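From: Prasanna Ekanayake
To: linens-list
Date: 18 Sep 2021
Subject: Re: Folding on the bed vs. folding on a table

Rokeya Munshi wrote:
> Our table is going to my sister in October, so all folding moves to
> the bed. My stacks are already coming out uneven. T-shirts are the
> worst: I square them up, and by the time the second side goes over,
> the hem has wandered. Is this the surface or is it me? Also, does it
> matter whether the bed is made first? Ju-won said a fitted sheet pulled
> tight is nearly as good as a table. I don't have the patience to make
> the bed twice in one day.
>
> Shelf is 80 cm wide, if that matters for the stack size.

Rokeya,

Mostly the surface. Three separate effects are getting mixed together in this thread, so I will take them one at a time.

1. Friction. On a smooth table you can slide a shirt by one edge and the whole piece follows. On cotton sheeting the knit grips. Pull from the hem and the hem moves while the chest stays put, which gives you a stretched lower half and a crooked fold line. The fix is to lift and re-lay. Pick the shirt up by both shoulder seams, let it hang, lower the hem first and then lay the rest back toward you. Do all the straightening in the air and as little as possible on the bed.

2. Compression. A mattress gives under the hand. If you press a fold with your palm, the layer underneath sinks and the crease comes out round. Use the flat of the forearm for long folds. For anything that needs a sharp crease (shirts with a placket, napkins), put a tray or a large book under it. I keep a thin cutting board for this and it has never been near the kitchen.

3. Reference lines. This is the one people miss. A table has straight edges and you line up with them without thinking about it. A bed has very few. 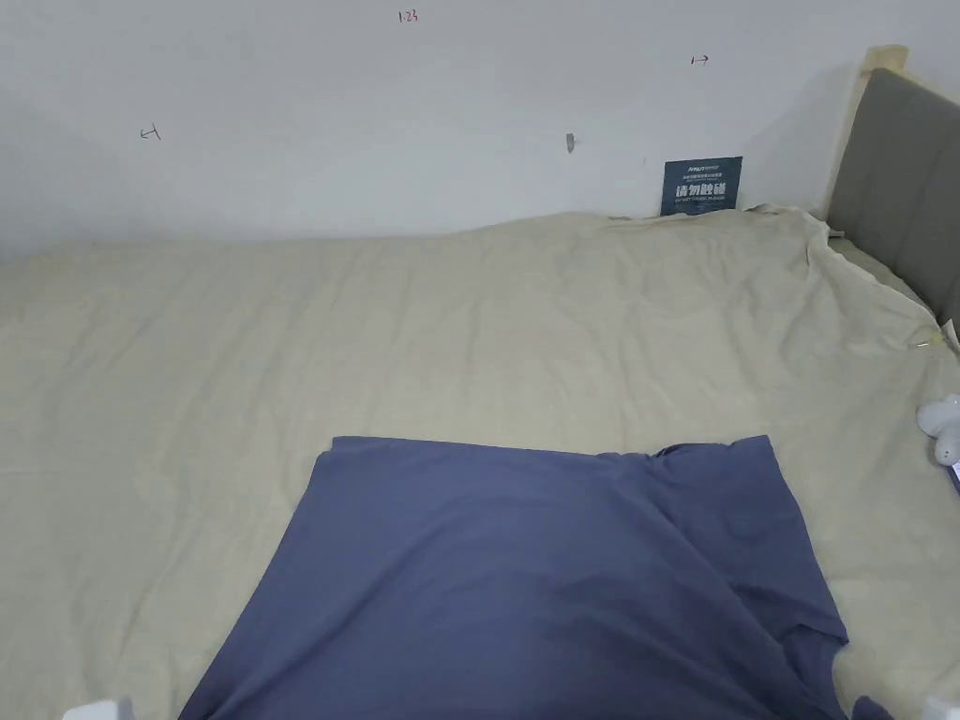 Ju-won's point about the tight sheet is correct for friction and only partly correct for the rest. I folded for years on a tightly made bed and still got drift, and the drift came from having nothing straight to work against. A loose sheet makes this harder because every wrinkle is a false line. Take the blue-gray shirt on the cream sheet: the sheet has soft wrinkles and low folds all over, and on the right, near the headboard, the creases run on a diagonal. If you squared the shirt by eye to those you would be off before the first fold. The upper hem is fairly straight and lies across the bed, so I would work from that and ignore the sheet completely. There is also a small notch near the upper right where the fabric has turned on itself. Smooth that out before anything else, or it will end up inside the stack as a lump.

So, to your second question: no, you do not need to make the bed first. Pull the sheet flat over the area of one shirt plus a hand's width on each side. Leave the remainder as it is.

Sequence I use for T-shirts on a bed:

Lay face down, hem toward you.
Clear turned corners and flatten the sleeves outward.
Fold one side in to the middle of the shoulder, sleeve back on itself.
Repeat on the other side. Check that the two long edges are parallel before continuing. If they are not, open it and start again. Correcting at this stage by tugging does not work on sheeting.
Fold the hem up to just short of the collar, then in half again.
Move it to the stack at once, and keep the stack on something hard. A chair seat is fine.

Do not stack on the mattress. The pile leans toward wherever you are kneeling, and after 13 shirts mine went over.

On stack size: with an 80 cm shelf, three columns of shirts fit with room for your hand between them. Four will fit if you fold narrow, but the middle ones become difficult to pull out.

Khadija asked off-list about the Muva folding board. It works on a bed, and it solves items 2 and 3 together. It does nothing for item 1, and the hinge catches on fitted sheets. Napaporn has the Groria one and may want to comment on whether the larger panel takes long sleeves. I have not tried it.

One correction to my message from last month: I wrote that towels should go in thirds lengthwise first. For bath towels on a deep shelf, halve them lengthwise and then fold in thirds. Thirds first is for hand towels.

Prasanna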